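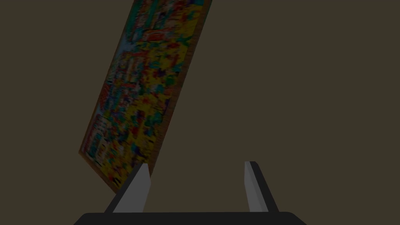

A framed painting in yellow, teal and green.

Skivell Opens Winter Trail Network to Overnight Guests

Jan 22, 2024

The Skivell Valley Tourist Office has opened its winter hiking network to all overnight guests at no charge. The network covers 182 kilometers of cleared and marked paths and connects the villages on the valley floor with the high pastures below the Flolletti pass.

Guests staying in a registered hotel, guesthouse or farm receive a pass at check-in. The pass is valid for the full length of the stay, including the days of arrival and departure, and may also be used on the valley bus. Day visitors may buy a ticket for 6 euros at the tourist office or from the bus driver.

Two sections have been added this season. The first runs from the parking area at Mühlbauer to the lower chapel and is suitable for strollers with wide wheels. The second climbs through larch forest to the Emo hut, which serves hot meals until mid-afternoon. Snowshoes are advised on the upper part of the second route after fresh snow.

The valley recorded over 3,117 overnight stays in the first week of the year. The tourist office said that a growing share of winter guests do not ski and that many of them had asked for longer walks away from the lifts.

Paths are checked each morning, and closures are posted at the trailheads and at the bus station by 9 a.m. The route across the Flolletti pass itself remains closed for the winter – the hut there will reopen in June. Dogs are permitted on all open paths but must be kept on a leash.

Guided walks leave from the tourist office twice a week and are limited to 20 people. Registration closes at 5 p.m. on the day before each walk.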